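Why Is Black Cloth So Black? And Other Color Stuff I Love

Okay, let's start with something you can do right now. Look at the darkest thing you are wearing. Maybe it's your socks! Now look at the lightest thing. The same light is landing on both of them, from the same lamp or the same window, so why do they look so different?

It all comes down to what happens when light hits a thing. Some light bounces off, and some gets soaked up. A white shirt bounces back nearly all of it. A black sock soaks up nearly all of it (greedy sock!). And when the soaked-up light has nowhere to go, it turns into a tiny bit of heat. I once wore a black T-shirt to a March picnic by the lake at Feltberg and I was the only one who didn't need a sweater.

Shiny and dull matter too. Something glossy bounces light off in one neat direction, like a ball off a smooth wall. Something matte — that's the word for not shiny — sends it off every which way, like a ball hitting a pile of rocks.

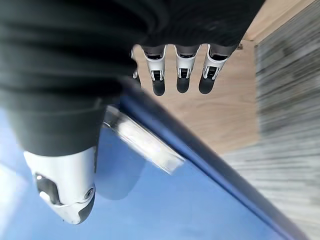
Matte black cloth next to glossy white. Look for the gray along the creases!

Even black cloth isn't perfectly black, you see. Folds catch a little light, and painters know this very well. If you paint a black coat using only black paint, it comes out looking like a hole in the paper. Add a few thin gray lines where the folds are and suddenly it's a coat. I must have spoiled 40 sheets of paper before I learned that one.

Now, what about colors?

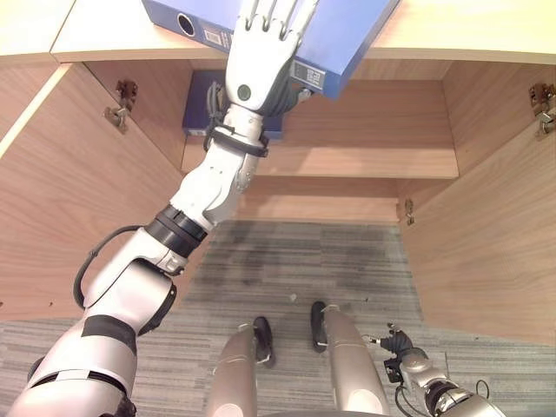

Blue is my favorite color to explain, so I always save it. White light is really a mix of all the colors of the rainbow squished together. A blue thing soaks up most of the reds and yellows and lets the blue bounce back to your eyes. So the bright blue ring binder up there isn't making any blue light of its own, it's just handing back the blue part of whatever shines on it. Take a blue binder into a room with only a red light bulb and it would look very dark, almost black. There's hardly any blue for it to hand back!

Want to try it? You need a flashlight, a piece of clear red plastic (a candy wrapper works great) and 5 things in different colors. Wait until it's dark, hold the plastic over the flashlight, and shine it on each thing. Write down what color you think you see, then turn on the big light and check. My blue mug went so dark I thought I'd picked up the wrong one.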